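Filed under: Returns & Care > Bedding > Open tickets
April 17, 2025 -- submitted by customer, unit 204

Huvard fitted sheet, green. Bought in October. Problem: won't stay smooth, creases come back as soon as anything gets folded on it.

Tried so far:
-- washed at 20, line dried. Same.
-- Bundier sheet clips, all four corners. One popped off, rest held. Still creases.
-- ironed it on the bed. Better for 18 minutes, then I started on the laundry and it was back to wrinkels.
-- swapped in the Grudby topper pad underneath. No diffrence.

Mattress depth is 35 cm, label says that's OK. Headboard is fixed to the frame so can't pull the bed out to tuck that side properly.

Need to know -- wrong size or just how this fabric is? Would rather exchange than refund. Pics attached.

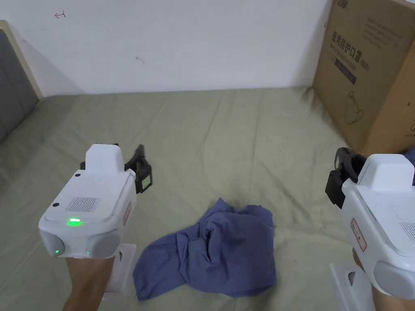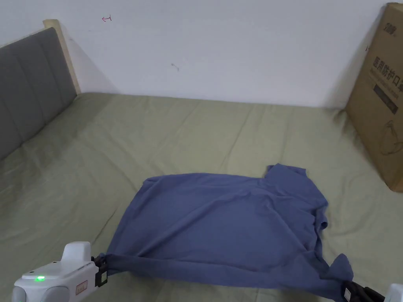
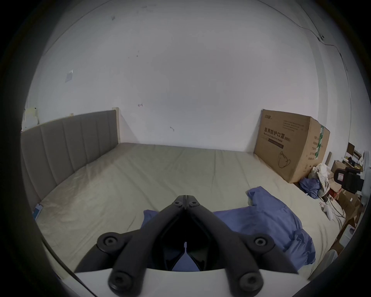 Sheet on bed, creases showing, blue laundry on top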